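Kitchen trials on hold at Flidorard after arm fails to let go

Tuesday's planned restart of the table-laying trials at Flidorard has been put back to May, the team at Kurkero wrote in a notice dated 2026-01-27, and we are sorry to be passing on gloomy news to all of you who have followed the little household helper so faithfully since its first wobbly outings.

The fault showed itself in the practice kitchen, where the arm had been asked to lift a glass bottle, carry it a short way and set it down again. It did the first two parts nicely enough, but when the time came to let go the fingers stayed shut, and the controller - quite sure in its own mind that they had opened - swung the arm back towards its resting place with the bottle still held fast. The bottle hit the back of a chair and broke. There was no one inside the marked area, we are very glad to say, and the stop button did its job when it was pressed.

What has worried the team more than the broken glass is how long the arm carried on before anyone stepped in. It was 3 seconds, which doesn't sound much until you picture a child reaching across for their supper. The safety rules agreed with Stovano, who supply the controller, say that a grip which doesn't match its orders should bring everything to a halt straight away, and that check had been left switched off after a software update.

Since then the whole job has moved back into the computer, where a dining room has been built and the same few errands are being run over and over. In the first 2213 simulated attempts the fault came back 30 times, nearly always with the bottle and hardly ever with the apple, and the people at Texier who make the fingers are now looking at whether a smooth, narrow neck upsets the touch sensor. A fix is being tried this week, and it will have to get through 1000 runs in a row without a single missed release before the real arm is switched on again.

Visits to the practice kitchen are off until then, though the Thursday talks will carry on as usual, with tea, in the front room. 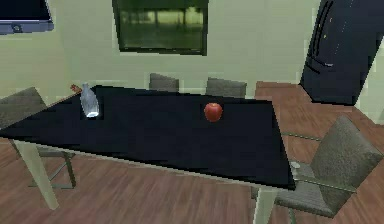

One reader wrote in to ask why a safety check could be switched off by an update at all, and said they would like to see that answered before May, however well the new runs go.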